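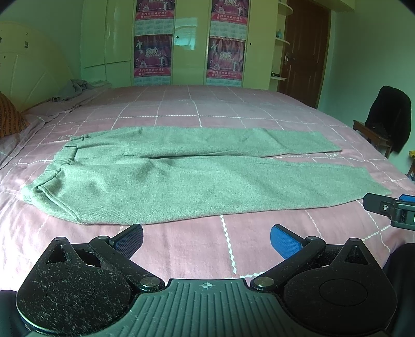
4 July 2024
Textile Care Laboratory, Jusbridge
Entry by C. Renaud

Subject: pilling and shrinkage of gray knit loungewear, Tanasarn order, second wash series.

The second series was completed this morning. All pieces were washed at the warm setting and dried flat on racks. Length was measured from waistband to hem, on the left leg only, in keeping with the first series.

Shrinkage in length remains within the limit agreed with the client. The starting length of the reference pair was 1,719 mm for both legs combined; this figure was entered in error on the single-leg line of the earlier sheet, and V. Lie has corrected it. Sheet 82 should be used from now on. Sheet 566 belongs to the Plillau towels and was filed in the wrong binder.

Pilling was graded by A. Shaikh and by me, separately. We differed on the inner thigh of six pieces — he graded them one step lower. T. Mbeki will grade these again under the north lamp, without sight of our marks.

The elastic recovered well after stretching. No change of method is proposed.

Outstanding: the Misetti detergent is nearly used up, and a new batch must be checked against the old before the third series begins. The drying room fan is still noisy. N. Isaksson has been informed.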